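Keep the Small Post Office Counter

The plan to shut the counter on Pomare Street has been presented as a simple matter of money. The branch serves fewer people than it did, the lease is up, and the larger office is only 4 miles away. I have read the notice twice and I still think it is a mistake.

Four miles is nothing if you drive. Plenty of people on this side of town don't. The bus runs every 48 minutes, and it stops short of the main office by two long blocks with no shade.
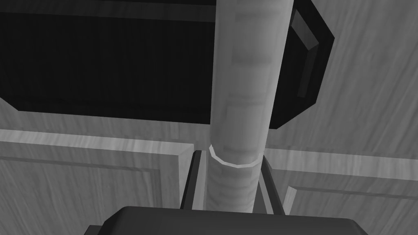
The notice also says most services can be done online. Some can. You can't mail a parcel online, or get a money order, or ask a clerk why your letter came back. My neighbor Idalina Barros sends a box to her sister every August, and she fills out the customs form at the counter with help.

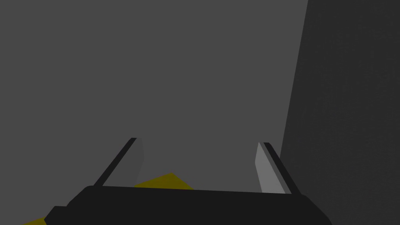
Then there is the rent. The building's owner, Bestetti, wants $400 a month more than before. For a household that is a lot of money. For a postal district it is small, and I would like to see what the new parking lot at the main office cost.

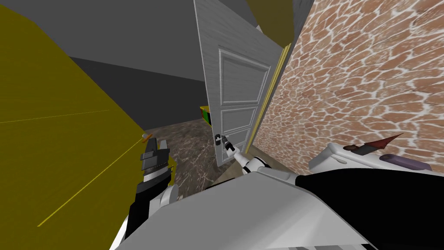
Shona Tapsell wrote to me after my first letter on this and disagreed. She said the counter has been half empty for years, and that people only speak up for a place when it is about to close. She would put the money into longer hours at the main office.

Longer hours would help people who work late. I'd support that too. They do nothing for someone who can't get there in the first place.

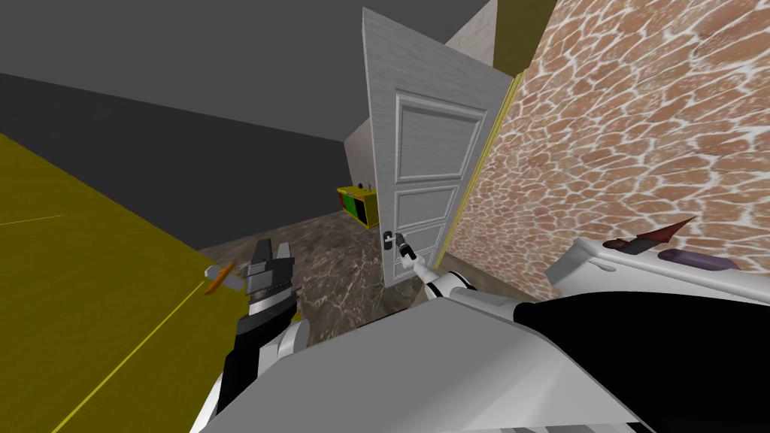

What I want is a two-year trial with the counter open mornings only. The shop next door, Evon, keeps those hours and seems to manage. The district should publish the figures at the end, and it should hold a meeting on this side of town before it signs anything.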